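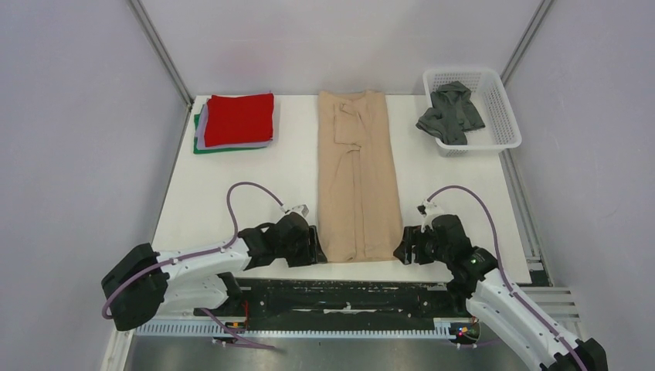

Caring for Khakis and Other Cotton Trousers, Shirts and Jackets

I started writing these pages for my nephew when he moved into his first apartment, and they have grown a good deal since then (he tells me he reads them, and I choose to believe him). This one is for the plain cotton things in the closet, the tans and khakis and olives that get worn twice a week and never get much attention until something goes wrong with them.

Before the wash

Empty the pockets, and then put your hand in them again. My friend Myrto Drakos once washed a whole lip balm with a load of light cottons, and the grease spots were still there in March when she gave up and turned the lot into cleaning rags. Close the zippers, undo the buttons, and turn everything inside out. The color wears off first along the folds and the seams, where the cloth rubs against the drum, and it's much better to have that happen on the side you don't see.

Cool water is plenty for ordinary wear. I save warm water for collars and cuffs that have gone gray, and I rub a bit of plain dish soap into those with an old toothbrush and leave them 18 minutes or so before they go in. Well, I say 18 because that's how long my radio program lasts. A quarter of an hour will do you just fine!

Grease and salad dressing

Blot, don't rub. Cover the spot with cornstarch, leave it while you finish your supper, then brush it off and work in a drop of dish soap from the back of the cloth. Rinse it and hold it up to the window. If you can still see a shadow, do it all again before the thing goes anywhere near a dryer, as the heat will set the stain for good. I've gone three rounds on one olive oil spot and won in the end.

Drying without the crunch

Line-dried cotton can come in as stiff as cardboard, and there's an easy cure. Give each piece a good hard snap before you hang it, and another when it's nearly dry. If you use a dryer, take the trousers out while the waistband is still a little damp, pull the seams straight with your fingers, and smooth the hems flat with the palm of your hand. You will do half your ironing this way and hardly notice you've done it.
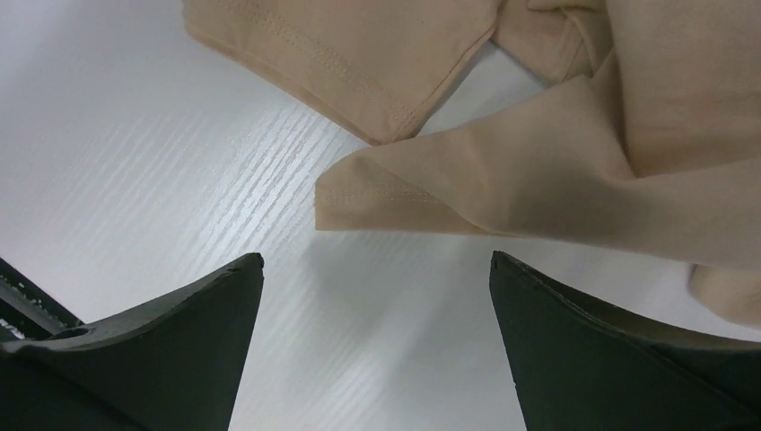
Hems deserve a look while you're at it. A loose thread caught early is five minutes with a needle, and a loose thread you tug at is an evening. Never pull it. Thread it back through to the wrong side, knot it, and put in a few small stitches over the gap, following the old needle holes so the line stays even. I keep a little tin with tan, navy, white and black thread in it, and those have covered nearly everything this household has managed to tear.

Pressing

Iron cotton slightly damp, on the inside first, and press down and lift when you get to a hem or a pocket edge. Pushing the iron along drags the cloth and gives you those odd little ripples next to the stitching. Dark colors go shiny under a hot iron, so lay a clean dish towel over them. Let everything hang until it's properly cool before you put it away, or it will crease again the minute it's folded.

Folding and putting away

Fold along the seams you already have. For a shelf I fold trousers in half lengthwise, then in 3, and stand them up on their edges so I can see them all at once. Jackets want a wide hanger. If you're storing things for the season, wash them first even if they look clean, because old sweat and sugar go yellow in the dark, and moths are fond of both. Skip the plastic bags and use an old pillowcase.

Rachid Zerouali wrote to ask about the musty smell from a cedar chest. Air the clothes outdoors for an afternoon, wipe the chest out with a cloth wrung in white vinegar, and leave the lid up overnight. An open dish of baking soda in the corner helps too. Change it when you remember.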